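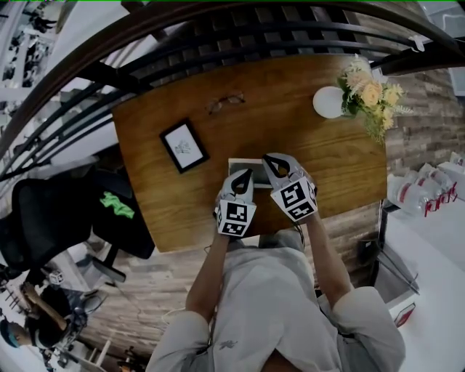 Cayetano Miranda played his last match for Metell in February and took over the reserve side two weeks later. He is 34 goals behind nobody at the club, he says, "if you only count the ones I scored in training."

The midfielder made 478 appearances, all but 54 of them as a starter. He had hoped to reach 500, but a knee injury in the cup tie at Zostov settled the matter.

"The doctor gave me the results and I drove home," Miranda said. "I told my wife, ate dinner and called the coach. Lovisa already knew. She had seen me on the stairs."

Lovisa Magnusson, the head coach, offered him the reserves the same evening. His first game in charge was a 2-2 draw with Pfister, played in heavy rain.

"I made my substitutions too late," he said. "The left side was tired by the hour mark and I waited."

Magnusson wants him to stay through next season. "He talks to the young players after training, and they listen," she said. "His match reports need work."

Miranda has not signed yet. The reserves play Zetumetti next, away.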